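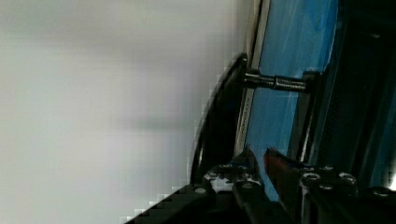
Home Explore Lists Saved Log in

Thread · Filed under: Sheds, Garages & Other Lost Causes

Lucie MacLeod
OK, the garage storage bay thread. Several of you asked whether the Adholm is worth the money. I've had it up since the long weekend and I remain unconvinced, but I'll try to be fair.

For anyone new: it's a frame. Black uprights, metal rods running across between them, blue panels that go behind. You hang and stack your garage on it. They call it a "whole-wall organization system", a phrase I plan to ignore from here on.

It was $1,399 before tax. I want that number near the top. My dad did an entire wall with two-by-fours and a Saturday, and that wall is still holding up his canoe.

First claim on the website: "tool-free assembly." The uprights, fine, sure, tool-free. The rods join in the middle with a coupling, and I do not believe a human hand tightens that coupling enough. I went at mine with a strap wrench and got another quarter turn out of every one.

Somebody is going to say overtightening is how you strip the thread. Yes. I know. I'd still like to see the person who put one of these up by hand and then hung a snow blower chute off it.

About the couplings generally. A rod in one piece is stronger than a rod in two. The rods come in two so the box will fit in a hatchback. I don't mind that! Just say it's for the hatchback. Don't tell me it's "engineered for flex".

Second claim: a load rating of 2,000 lb. For the whole bay, spread evenly, anchored to studs, standing on a level floor. My garage floor slopes to a drain like every garage floor in the country. What's the rating on a slope? I wrote in and asked. I got a link to the page I was asking about.

I wrote again. The second reply thanked me for choosing Adholm.

Now the panels. Blue, bright blue, swimming pool blue. The colour name on the box is "Harbour". I've lived beside a harbour and it was brown.

They show everything. Smudges, streaks, wherever a sleeve went by. I wiped mine down with dish soap and water, then with vinegar, then with the microfibre cloth they sell you separately, and I couldn't tell you which one did the least.

Ragnheiður Lund, who talked me into this, says hers are fine and I'm fussing. Hers are behind a stack of winter tires. Mine would look fine behind a stack of winter tires too.

What are the panels for? Truly. They don't carry anything. They keep stuff from sliding back against the wall, which a bit of plywood also does, at plywood prices. I've asked three owners now and the best answer was "it looks finished."

It does look finished, from the driveway. I'll give them that one.

Reviews. There are 1,264 on the store page and the average is very high. Read the dates. A big lump of them landed in the same month and half of those say some version of "can't wait to put it together!" That's a review of a box.

Sort by lowest and you get the useful ones. A fellow with a cottage says the post feet rust if you keep salt anywhere near them. Someone else says the caps go chalky. I haven't seen either one yet, but I also haven't had it through a February.

Comparing it to the others, seeing as I priced them all. The Arellano is cheaper and the posts are thinner. I leaned on the floor model and it leaned back. Might be OK for a pantry. I wouldn't put paint cans on it.

The Furnine is the one everybody at the hardware store pushes. Same idea, solid back, no colour choice. Delivery was quoted as "four to ten weeks", and a window like that tells me they haven't made it yet.

Zurinik does brackets and hooks that supposedly fit all three. They fit the Adholm rods if you don't mind them swivelling. I wrapped a strip of old bike tube around the rod under each hook and the swivelling stopped. Cost: one dead bike tube.

The 97 page manual. I am not making that up, though most of it is the same steps again in other languages. The English part skips from uprights to panels and leaves you to work out that the rods have to go in between. If you put the panels in first you'll be taking them out again. Ask me how my Sunday went.

So the order that worked for me: uprights, bottom rods loose, top rods loose, square it up with a tape measure corner to corner, tighten, anchor, and only then the panels. Peel the film off as you go. Don't save it for the end, you won't be able to get at the edges.

Anchors: throw out the ones in the bag. They're soft and the heads chew up. Get proper lag screws and go into studs. If you're on block, get sleeve anchors and borrow a hammer drill from someone with patient neighbours.

Someone's asked whether it rattles. With the garage door going, yes, a little, and I think it's the panels buzzing where they sit against the rods. Felt pads helped. I'm told there's an official "quiet kit". I haven't priced it and I don't want to know.

Someone else wants to know if it's changed how we use the garage. No? The rakes used to be in a pile in the corner and now they're in a pile in a corner that has a frame in it. We did find the good extension cord while we were clearing the wall. You don't need a storage bay to find an extension cord.

I keep seeing "it pays for itself in space." Space doesn't pay for anything. The car was outside before and the car is outside now, under the same spruce, getting the same sap on it.

Would I send it back? I looked into it. You pay the freight and it has to be in the original packaging, and the original packaging went out with the recycling the first night like it does in any normal house.

Would I buy it again at full price, no. On a deep sale, with my own screws and without the panels, maybe. They don't sell it without the panels. I asked about that as well.

Going to load up the top row with the camping stuff tomorrow after supper and measure the sag with a string line. If the middle of the rod drops at the coupling I'll post the numbers. Ragnheiður has bet me a two-four that it won't.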